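Home | Topics | Ask | Unanswered | Log in
Print | E-mail
2 min read

Cotton sheets pilling after a few washes – fabric or machine?

Asked November 2024

I have two sets of cotton sheets from Osik, both washed at 140 °F with a 1,148 rpm spin (odd number, but that is what the Turel display shows). One set has pilled badly in the middle. The other is smooth. Same detergent, same line. The plaid set is the one I would like to save. 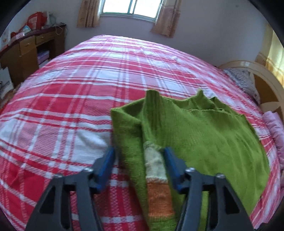

Does fabric softener reduce pilling?

Very little. It lubricates the fibers for one cycle, but short fibers still work loose, and the residue builds up and lowers absorbency.

Two answers

1. Pilling comes from short staple fibers migrating to the surface and tangling. The thread count on the label, 306 in my case, says nothing about staple length. What you can change is abrasion:

– Wash sheets alone. Towels and zippers do most of the damage.
– Drop to 105 °F and a slow spin.
– Fill the drum loosely, around two-thirds.
– Turn pillowcases inside out.

For existing pills, use a fabric shaver with the sheet stretched flat over the mattress. I use a Fovero on the low setting. Work in one direction and stop at the seams.
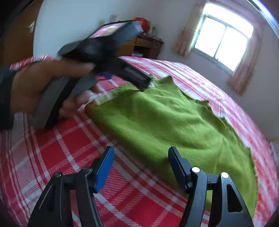
2. Check the blend

Read the small tag again. Mine from Benmoussa said cotton on the package and 28% polyester on the tag. Polyester holds the pills on, cotton sheds them eventually. I returned mine in June and got store credit.

Was this helpful? | Report | Next question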